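About Us

Search clubs, fan art, members... Search All clubs

Hi! You've found the page where we talk about ourselves. I'm Vignesh Acharya, I started Jedeo, and I still answer more of the mail than I probably should. If you came looking for your club, try the search box. If you came to find out who runs the place, pull up a chair, I tend to go on a bit.
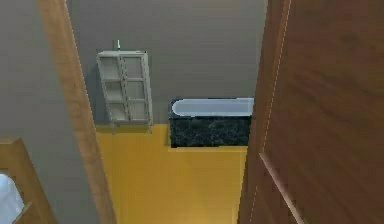
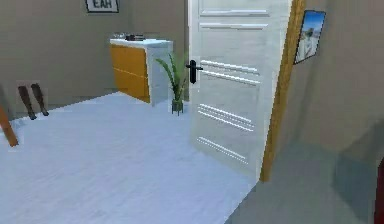

Jedeo Club Desk

Jedeo hosts fan clubs. You pick a show, a singer, a band, a cartoon, a movie you've seen too many times, and you get a home for it with a wall, a gallery, a forum, a quiz corner and a calendar for birthdays and release dates. Other people who love the same thing turn up and you all get to be excited in one place. There are 655 clubs with us at the moment, and some are huge and noisy, and some are four people who have been talking about one detective series since before I had gray hair.

I started it because of Solberg. If you never watched Solberg, it was a TV drama about a family that ran a ferry, and it went for 3 seasons and then stopped in the middle of a storyline, and I was a wreck over it. I had a little page of my own with episode notes and a guestbook. People I'd never met wrote in that guestbook at four in the morning to argue about whether the older sister knew about the letters. (She knew. She absolutely knew. Season two, the kitchen, go watch her hands.) One of them asked if I could make a page like mine for another show she liked, then somebody else asked, and by then I was copying the same files over and over and changing the colors by hand. It was a terrible way to do things and I loved it.

So I learned how to build it properly, which took me most of a year of evenings, and gave it a name. People ask about the name. It doesn't stand for anything. I typed it into a box while trying to find something short that wasn't taken, and then I was too tired to come up with another.

We work out of Barnedby, upstairs on the main street, with the bakery on one side and the shoe repair on the other. It's a small company. We've had offers to grow faster and I've mostly said no, and the one time I said yes I regretted it for a whole summer! That was the year of the pop-up ads, for those of you who remember. I'm sorry about the pop-up ads. They're gone and they are not coming back while I have a say in it.

What the Club Desk does

The Club Desk is the part of Jedeo you're most likely to meet. When you apply to open a club, we read the application. When two clubs for the same actor want to merge, we help with the move, and when they stop wanting to be merged, we help with that too. We fix galleries that have gotten tangled, we look at reports, and we get people back into accounts they've locked themselves out of. We also do tags, and I want to say a word about tags.

Our old tagging system was bad. It guessed what was in your upload and it guessed with enormous confidence. Somebody would put up a drawing of a singer at a piano and it would come out labeled as a business suit, a sofa and a concert, in whatever language the system felt like using that morning. A lot of you thought it was funny and kept screenshots, and there's a whole thread of them in the Lounge, but it made searching miserable. Now you write your own tags, and if you leave them blank they stay blank until a club keeper fills them in. It's slower and the results are so much better. The older uploads still have some of the silly labels on them, and we clean them up club by club when a keeper asks, so please do ask!

Club keepers

Every club has at least one keeper. A keeper is a fan who has agreed to look after the place – approve the banners, pin the birthday thread, move the casting rumors out of the fan art section and so on. We don't pay keepers, and I've always felt two ways about that, so what we do is give them a free account with all the extras, a say in which features get built next, and a direct line to us that skips the ordinary mail queue.

If you'd like to become a keeper, you need an account that has been open for 90 days and you need to have posted in the club you want to look after. That's really it. You don't have to be the biggest fan in there or own the box set. I would much rather have someone patient. Some of our best keepers came to a club knowing hardly anything about the subject and stayed because they liked the people, and one of them told me she still hasn't finished the first album.

When a keeper drifts off (life happens, babies happen, new jobs happen) we leave a note on the wall asking if anybody wants to take over. Please don't be rude about keepers who've drifted off. They gave you a lot of evenings.

The Randonetti thing

I get asked about this so often that I'm going to put it here and link people to it. Randonetti is a vocal group, if you've somehow missed them, and their club was our busiest by a mile when they announced they were taking a break. The wall filled up so fast that the whole site fell over, every club, not only theirs. I was at my cousin's wedding. I spent the speeches in a coat closet with a borrowed laptop, and I have never fully been forgiven for it.

What came out of that was a rebuild. Each club now runs on its own little patch, so when one gets flooded the rest of you can keep arguing about season finales in peace. It also got us thinking about what a club is for once the thing it's about has ended or gone quiet. We used to archive a club after a year without news. The Randonetti people wrote to me, very politely and in great numbers, and explained that no news didn't mean no club. They were right and we dropped the rule. Clubs stay open for as long as somebody visits them now, and quiet ones get a small moon next to the name so you know to expect a slower reply.

They're back together, by the way. The July shows were lovely, and if you were there you already know about the encore, and if you weren't I won't spoil it because the recording thread is still spoiler-tagged.

Things we're strict about

We're pretty relaxed, but there are a few things I'll close a thread over. Home addresses, school names, flight details, anything that helps someone turn up where a performer lives or sleeps. I don't care how good the intentions are. Leave their families out of it as well, especially the kids.

Credit is the other big one. If you didn't draw it, say who did, and if you don't know who did, ask in the Lost Artist thread before you post it. We have people in there who can spot a brush style from across a room and they love being asked. If an artist wants something taken down we take it down the same day, no debate. Same goes for fan fiction, playlists with original covers, icon sets, all of it. And cropping off a signature counts as not crediting, since that question seems to come up every month.

You're allowed to dislike an episode. You're allowed to dislike an album! Clubs where everyone has to adore everything get dull quickly. Be mean about the haircut in the second season if you must, and leave the member who likes the haircut alone.

How we pay for it

There are 2 ways money comes in. One is the plain banner at the bottom of each club, which doesn't move and doesn't make a sound. The other is Jedeo Plus, which gets you bigger galleries, custom cursors (yes, people still want custom cursors, I'm one of them) and a little star by your name. We don't sell member lists. A ticket reseller offered me a pretty silly amount for ours once and I wrote back one word.

Anything you could do for free when you joined, you can still do for free. I made that promise on the forum years ago, late at night, without asking anyone, and it has been a headache for our budget a few times, but I'm keeping it.

Getting in touch

Use the Contact tab when you're logged in, or leave a message on the Club Desk wall, which is public, so no passwords please. Mail gets read in the mornings. If it's about a lost account, tell us the name of your oldest club and we'll find you a lot faster. If it's about a new club, have a look first to see whether there's one already, and check alternate spellings – we once had five clubs for the same guitarist and every one of them spelled him differently.

For press questions put "press" in the subject line. I like talking to student papers the best, so don't be shy if you're writing for one.

And if you're an old Solberg guestbook person and you recognize my name, please write! I still have the guestbook, every page of it, and I've been putting it up in the Solberg club a bit at a time. I'm partway through the summer of the ferry fire and I need someone to help me work out who "lanternboy" was.

– Vignesh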